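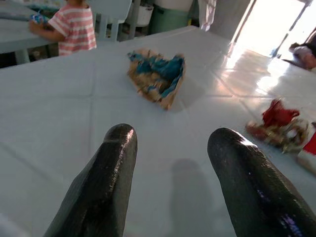
Clearing Up Snack and Toy Packaging in the Family Room

Last updated: August

This site uses cookies to remember your settings. By continuing to read you accept our cookie notice. OK

A room where children play and eat collects packaging faster than any other room in the house. Every new toy comes with a box, a tray and a bag, and every snack comes with a wrapper. This page covers a simple way to clear it without turning the whole room upside down. You do one surface at a time, with one bin that moves along with you.

What you need

A round plastic bin or bucket that a child can carry. A damp cloth and a dry cloth. A paper bag for flat cardboard, if your town collects it separately. Spray cleaner is optional. Warm water with a drop of dish soap is fine for plastic tables.

Skip the tall kitchen trash can. It is heavy to move, and a lidded one needs a free hand.

Step 1. Start with the biggest table

Go to the largest surface first and pick up packaging only. Leave toys, paper and remotes where they are for now. If you stop to find a home for each toy you will still be at the first table at dinner time.

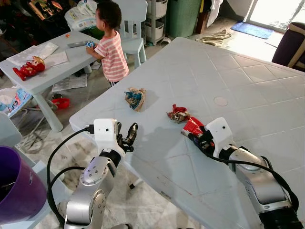 Crumpled wrappers are easier to lift from the middle than from a corner. Pinch the highest point and raise it straight up so crumbs stay in the folds. On a plastic table with an embossed top, dragging a wrapper pushes the crumbs down into the pattern, and then you need a brush to get them out.

Check inside every wrapper and box before it goes in the bin. Small parts, sticker sheets and battery covers get thrown out this way all the time. We lost the key to a Tiloser wind-up boat like that and had to go through the outside trash to find it.

If there is an umbrella hole in the table, clean the rim of the plug while you are there. Sticky drinks collect around it.

Step 2. Put the bin at hand height

Set the bin on something low and steady, close to where you are working. A child's chair with a backrest is a good height for this. The backrest keeps the bin from sliding off the far side, and children can drop things in without bending over the floor. 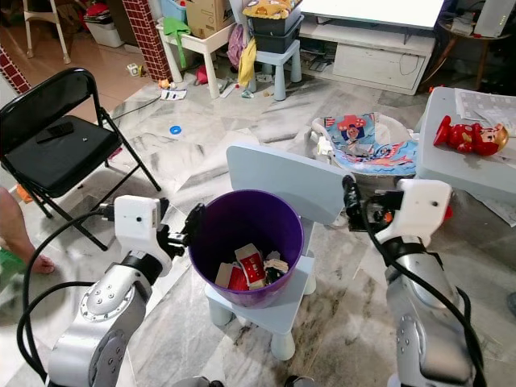 Bin on the child's chair, with cardboard and a wrapper already in it.

Put stiff cardboard in first, standing up along the side, and soft wrappers on top. If you put the wrappers in first they spring back and hold everything else up. Flatten any box bigger than your hand. For thin printed boxes, open both ends and press. For thicker mailing cartons (the Botha ones are the worst) slit the tape with scissors and fold along the seam.

Do not let the bin get more than three-quarters full. Empty it and bring it back.

Step 3. The small table

Children's tables usually hold a mix of things that stay and things that go, so slow down here. Make 4 groups:

Toys and figures
Paper and drawings
Remotes and anything else with batteries
Packaging

Only the last group goes in the bin. Ask before you throw out drawings, or put them in a folder for a month first. If the children are playing at the table, work at the other end and let them carry on. Give a younger child one job, such as handing you empty wrappers, and keep plastic bags out of their reach.

Step 4. Chairs, then floor

Look over the seats next. Remotes end up on chairs, and so do socks. Return them now, while you know where they came from.

Do the floor last, because everything you miss higher up ends there. Gather toys into one heap and sort the heap when the packaging is gone. If you put newspaper down for crafts, fold it inward from the edges and carry it out flat.

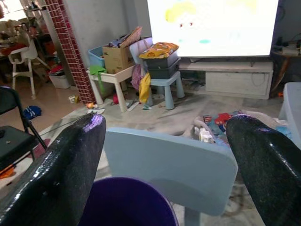 Looking over the chair back toward the TV cabinet, with the floor still to do.

Sweep before you mop. Tile with a film of dust on it goes streaky if you wet it first. Work from the TV cabinet toward the door and do the corners with a dry cloth — a mop only pushes dust into them.

Step 5. Empty and rinse

Take the bin out, tip the cardboard into the paper bag and the wrappers into the trash. Rinse the bin and stand it upside down to drain. We keep ours by the back door so it is ready for the next round.

Comments (3)

Hostby306
The cardboard first tip works. I was always squashing the bin down with my foot.

papertray
Does anyone know if the shiny wrappers can be recycled? Mine are foil on the inside and our town says no.

Nuveo mom of 2
We use an old sand bucket for this. The handle makes it easier for my youngest, but she did throw out a spoon.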